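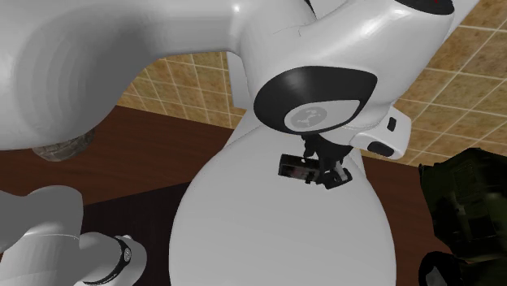
How long does a small bank need to run a new core ledger beside the old one before switching over? At Zultetti the parallel run lasted 12 weeks, and the operations staff would have accepted a shorter one if month-end interest had reconciled on the first attempt.

Home | Visits | Payments | Core Systems | Archive

Filed under: Visit Reports, Retail Banking Operations

The visit took place in March at the Zultetti operations center in Flerville, on one of the days the bank opens to people from other institutions. Attendance was by application. Our group had 12 people, mostly from savings banks and credit unions, plus one payments processor. Check-in was at 8:30 a.m. and the first session started at 9:00. Phones stayed in lockers on the operations floor, so the notes below were written by hand and checked against the handout afterward.

Background

Zultetti is a deposit bank with a branch network and a digital brand, Ninavdale, which it launched as a separate product line. Ninavdale had its own app, its own onboarding process and its own ledger, supplied by Shojaei. The parent bank stayed on an older batch system. Running both meant two sets of general ledger feeds, two fee tables and two ways of calculating accrued interest. The project described to us moved the parent's deposit accounts onto the Shojaei ledger that Ninavdale was already using.

The order is worth noting. Most banks in our group had been told to modernize the parent first and launch the digital brand on top of it. Zultetti used the brand as a live test of the ledger, with lower balances and a narrower product set. The drawback came up later in the morning: Ninavdale had no passbook accounts, no escrow and no estate accounts, so none of those had been exercised when the parent migration began.

Session one: product mapping

The product mapping team showed the template it used to convert old account types. Each old product had one row, with columns for interest basis, compounding frequency, posting day, fee triggers, statement cycle and hold rules. Several old products differed only in the rounding of daily interest. The team merged these where the customer agreement allowed it and kept the others as variants.

Rounding took more time than any other item. The old system carried daily accrual to fewer decimal places and corrected the difference at posting. The Shojaei ledger carries full precision and rounds once. On a single account the difference is a cent or less. Across a product it is enough to fail a tie-out, and the first month-end of the parallel run did fail. The fix was a tolerance rule per product, approved by finance, with any account outside the tolerance sent to manual review.

I asked whether the tolerance rule would be removed after cutover. It has been, and its history is kept for audit.

Session two: the operations floor

The floor is smaller than I expected. The evening shift used to be staffed for the batch window, which started at 7:00 p.m. and occasionally ran past the opening of the branches. Deposits now post through the day, so the evening desk mainly handles card settlement files and the cutoff for outgoing wires. Six people work that desk.

The exceptions queue was on a wall display with customer fields masked. Items are sorted by the time remaining until a deadline, with no regard to dollar amount. Returned items come first in practice, because the return window is short. An item can be claimed by one person only, and it drops back into the queue if it isn't worked within a set period. The supervisor who ran the session would not give the length of that period, as it is still being adjusted.

Two points on controls:

Manual postings need a second approver, and the approver can't be on the same desk. This slows down small corrections. The bank accepts the delay.

Fee reversals made in a branch appear on the operations report the next morning by branch and reason code. The reason code "other" was withdrawn after the first quarter, and a free text field replaced it. Staff still type "other" into the field.

Session three: cutover

The accounts moved in three waves. Employee accounts went first, then savings and certificates, then checking. Checking was left to the end because of direct deposit, recurring card payments and checks still outstanding. Account numbers did not change. Routing of incoming items was handled by a lookup table at the front of the payment gateway, and the table is still in use for a small number of dormant accounts.

Call volume after the checking wave was roughly double the normal level and fell back within the month. Most calls concerned the statement layout and the date on which pending transactions appear. Missing money was rare as a call reason, according to the contact center slide, although the slide gave no figure for it.

The rollback plan was the best document of the day. It named the last point at which each wave could be reversed, the person with authority to reverse it, and the reports that had to be on the table before the decision. For the checking wave that point was 4:00 a.m., ahead of the first direct deposit file. After that time the plan was to fix forward only.

Points left open

Cost was not discussed. The vendor contract was also off the agenda, so there is nothing here on Shojaei's pricing or support terms. Estate accounts remain on the old system, and the date for moving them has not been set. Until they are moved, the old system has to be licensed, patched and included in the recovery test.

Lunch was provided at noon. The visitor lot in Flerville fills up before 8:00 a.m., and the overflow lot is a ten-minute walk along a road without a sidewalk.

Contact | Corrections | Privacy | Copyright, all rights reserved | Back to top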